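Asnakech Tufa

I have spent the evening clearing my work table, a job I had been planning since October and avoiding with great discipline.

The table is pale wood with a lovely long grain. I know this because I saw some of it tonight.

First to go: the mail. Most of it was Todutov catalogs. I bought one lamp bulb from them years ago and they have treated me like family ever since.

Next, the jar of screws. Nahom Woldemariam, who shares this table and my rent, says every screw in there belongs to something. I asked what. He said "something" again, but slower.

Then the cables. I own cables for phones I no longer have, for a printer I gave to my sister, and one for a Zosance speaker that died before we moved in. They all went in a shoebox marked CABLES, which went in a bigger box also marked CABLES.

The lamp gets to stay. It's white, it's a desk lamp, it has never once asked me to update it.

Small connectors with a ribbon cable attached are the real problem. Too important-looking to throw out, too small to find again if you put them anywhere sensible. So they live on the table — as residents, basically.

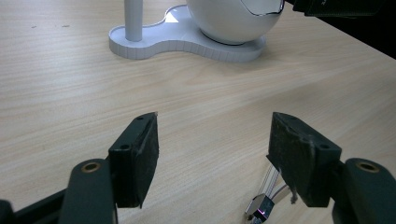 What do you use to clean a wood table without ruining the finish?

A barely damp cloth, wiped along the grain, then a dry one right behind it. I skip the sprays. The last one smelled like lemon and left a film I could write my name in.

Tiny dark specks are another matter. I've rubbed at them, I've scraped at one with a fingernail, and I've now decided they're character.

Nahom wants to buy a Tejada drawer unit for the small parts. It has more drawers than we have categories. He sees this as room to grow.

I priced it. 625 dollars, before delivery! For that money the connectors can learn to stand in line.

Current plan: one tray, left side, lamp at the back, nothing else. I give it until breakfast.

Update: he has put down a mug.

Recent posts
Things I found behind the radiator
The Drevuvgate shelf, a love story in 900 screws
Why I own four tape measures
Nahom labels the spice rack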